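Cleaning a Long-Pile Plush Toy on a Table, Without Soaking It

Posted 2018-08-05 by Emiliano Cisternas

This procedure covers surface cleaning and pile recovery for stuffed toys with long synthetic fur, such as lavender or purple plush with a white belly patch. It applies to toys that should not go in a washing machine: glued details, stitched faces, ribbons, or filling of unknown type. Working time is 33 minutes, plus overnight drying.

Work on a plain white table. Shed fibers and dirt show up against it, and so does any dye that transfers from the fur.
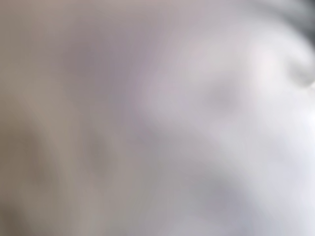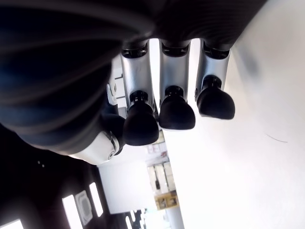
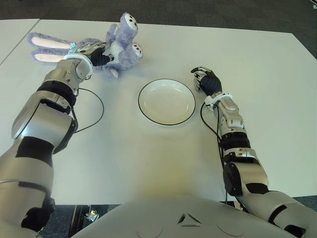
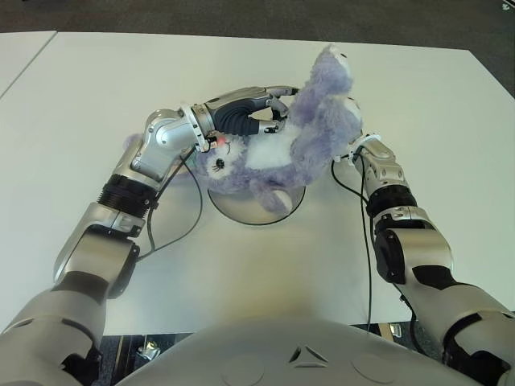
What you need

Two soft cloths, undyed
One small bowl of cool water
Mild liquid soap, unscented
A soft brush with rounded bristle ends (I use the Prundico 256)
A wide-tooth comb
A lint roller
A dry towel

1. Inspect

Lay the toy on its back and open the pile with your fingertips along every seam. The neck, the base of the ears or arms, and the point where the belly patch meets the colored fur are the usual failure points. Mark any open seam with a pin and close it with a ladder stitch before going further. Water that enters through an open seam goes straight into the filling and can take days to come out.

Check ribbons and bows separately. If a ribbon is tied, untie it and wash it by itself. If it is sewn down, press a damp white cloth on it for a minute and look for color on the cloth. A ribbon that bleeds must be kept dry for the rest of the job.

2. Dry brush

Brush in the direction the fur lies, starting at the feet and moving toward the head. Hold the base of the pile with the other hand so the brush does not pull on the backing. Use the comb only on mats, and work from the tip of the mat inward. Do not comb across a seam.

Finish with one pass of the lint roller. Wipe the table before any water comes out.

3. Make the foam

Put two drops of soap in the bowl and whip it until there is a layer of foam. Only the foam goes on the toy. The liquid underneath stays in the bowl.

4. Clean the colored fur

Pick up foam on the first cloth and wipe with the pile. Cover a section no larger than your palm, then go over it with the second cloth, rinsed and wrung out hard. Do the back first, then the sides, then the limbs. The fur should feel damp at the tips and dry at the backing. If the backing is wet, stop and press the area with the towel.

5. Clean the white areas

Change the foam and rinse both cloths. White pile picks up loose dye from colored fur next to it, so work from the center of the patch out to its border. The same applies to pale ear linings and the soles of the feet. Stitched eyes and printed pads get a single light wipe. Repeated rubbing frays the thread.

6. Dry

Press the whole toy once with the towel. Set it where air can reach both sides and turn it every few hours. Keep it off radiators. Synthetic fur tips curl when heated and the curl is permanent; Ignacio Gallagher ruined a long-haired Ardale rabbit with a hair dryer on its middle setting. Cool air is acceptable.

7. Raise the pile

When the toy is fully dry, brush against the lie of the fur with short strokes, then with it. Flat spots that remain can be lifted with a barely damp fingertip and brushed again. Retie the ribbon last.

Notes

Odor that survives step 6 is in the filling, and surface cleaning will not reach it. Open a seam and replace the filling.

For short-pile toys, skip the comb and cut the drying time in half.

Related articles
Closing a Seam With a Ladder Stitch
Replacement Filling: Rekgate and Maldonado Compared
Removing Candle Wax From Felt
Storing Soft Toys Over the Summer
How to Reattach a Plastic Nose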